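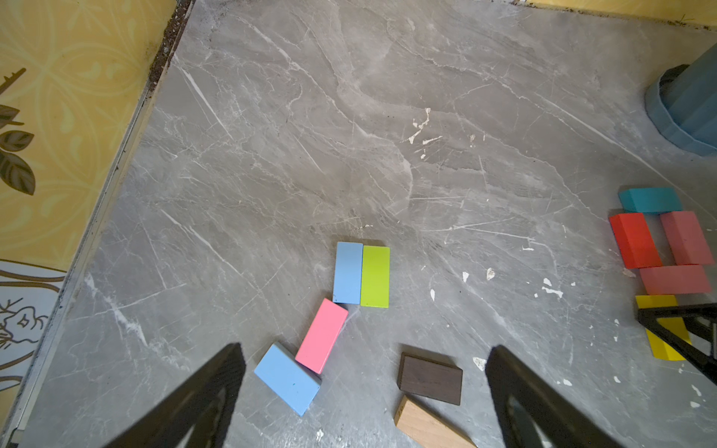 Perguntas frequentes: clube de troca de brinquedos Trultis

Como funciona?
Você paga a mensalidade, leva uma caixa para casa e devolve no mês seguinte. Seu filho vai ignorar o brinquedo e brincar com a caixa. Já contávamos com isso.

Quanto custa?
R$ 60 por mês, mais uma caução de R$ 200, devolvida quando você sair do clube. Aceitamos Pix e cartão. Figurinha repetida, não.

E se faltar uma peça?
Procure debaixo do sofá. Depois, debaixo do outro sofá. Se não aparecer em 19 dias, avise pelo formulário. Peça avulsa de jogo de montar não é cobrada. Tabuleiro inteiro é, e gostaríamos muito de ouvir a história.

Os brinquedos são higienizados?
Sim, a cada devolução. Só pedimos que retire a massinha antes, principalmente a que já virou pedra.

Posso escolher a caixa?
Pode, por faixa etária e tema. O tema "silencioso" tem fila de espera desde outubro.

Vocês aceitam doações?
Aceitamos, menos pelúcias e qualquer coisa com sirene. Quem doou a última sirene sabe o que fez.

Onde retiro?
Na loja Mostton, das 9h às 18h. O balcão fecha para o almoço, por mais que a criança chore.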